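Speaker notes — Odel arm build, shared workshop program
Prepared for the members' evening at Dronwood, March 22, 2019

Opening (keep short)

Good evening, and thank you to the Dronwood workshop for the use of the main room. The purpose of this talk is to report on the Odel project, which began in August as a build by members. I will cover what was purchased, what was made on site, what the arm is able to do at present, and what we are asking the membership to approve.

Please hold questions until the end. The electrical section tends to produce many of them and I would like to reach the budget.

Scope of the project

Odel is the name of the complete system: arm, gripper, wrist camera, control computer and the software that connects them. The arm was purchased used. The gripper mounting, the cable routing, the wrist bracket and all of the software configuration were done by members in the workshop. The control program is called Wurnari and is kept on the shared drive, where any member may read it. Changes require a second person to review them before they are run on the arm.

The stated goal in the original proposal was modest. The arm should pick up soft household items from a table and put them into an open bin, and take them out again. Rigid parts were left for a later phase. Cloth was chosen as the first material at the request of the sewing and upholstery section, who would like help with sorting remnants.

Mechanical work

The wrist bracket went through several revisions. The first was too flexible and the camera view shook whenever the arm stopped. The present bracket is shorter and bolts directly to the tool flange. It weighs 185 grams with the camera fitted. Members who worked on the second version will remember that it fouled the gripper housing at full rotation; the corner has since been cut back.

The fingers are tapered toward the tips. This suits fabric, where the tips need to come down on either side of a fold and close on it. A flat finger tended to push the cloth along the table. The drawings for the Brabec adapter plate, which joins the gripper to the arm, are in the project binder. Anyone wishing to make a second plate should use the drawing marked C. The earlier two have the bolt circle wrong.

(Pause here. Next, the view at the wrist and the view of the table.)
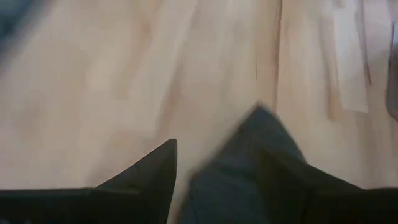 Work at the table, seen from the wrist camera first and then from the room.
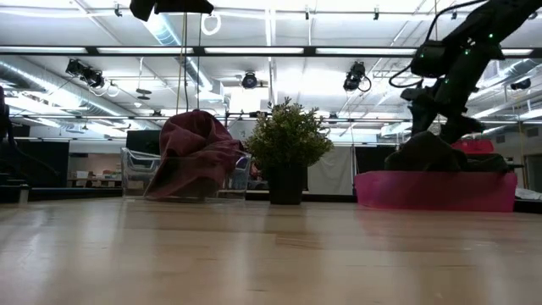 Control and vision

Wurnari takes two kinds of view. The camera at the wrist gives close detail during the approach, and the fixed camera gives the position of the arm relative to the bins. Neither has been sufficient alone. The wrist view blurs when the arm moves quickly, and the fixed view loses small items behind taller ones.

Our answer has been to limit speed during the final part of the approach. The software now holds the arm to 75 millimeters per second once the fingers are near the table. This makes a full cycle slower than we had hoped. We consider the trade acceptable for the present phase.

Color has been a recurring difficulty. Dark cloth against dark fingers is hard for the software to separate, and the outline it draws often includes part of the gripper. Two remedies are being tested. The first is a strip of light tape on the inner face of each finger. The second is a mask, prepared in advance, that tells the software which part of the picture always belongs to the gripper. The mask is the better method but must be redone each time the bracket is adjusted.

(If asked about depth cameras: considered, not purchased, may be raised again next year.)

Results to date

We have logged 900 attempts since the present bracket was fitted. The log is a plain spreadsheet and is open to members. I would ask that nobody quote a success rate from it outside the workshop yet. The early entries did not distinguish between a clean pick and one in which the cloth was dragged to the bin, and they are being re-scored from the recordings.

What can be reported is the following. Single folded pieces are handled well. Large loose pieces are lifted but often catch on the rim of the bin. Thin synthetic fabric slips from the fingers, and the tape mentioned earlier makes this worse — a point for the discussion afterward.

Safety rules

The arm is not to be powered by one person working alone. The second person stands at the stop button. Hands stay off the table while the drives are enabled, including when the arm appears to be idle. Lanyards and loose sleeves are to be removed. These rules are posted at the door and apply equally to visitors.

The induction takes 57 minutes when all of the steps are followed. It has been suggested that it be shortened. The project group does not support this.

Request to the membership

We are asking for approval to keep the table in its present position until the end of August, and for funds to buy a spare set of fingers and a new cable for the wrist. The itemized sheet is at the back of the room.

(Questions. Leave the budget slide up.)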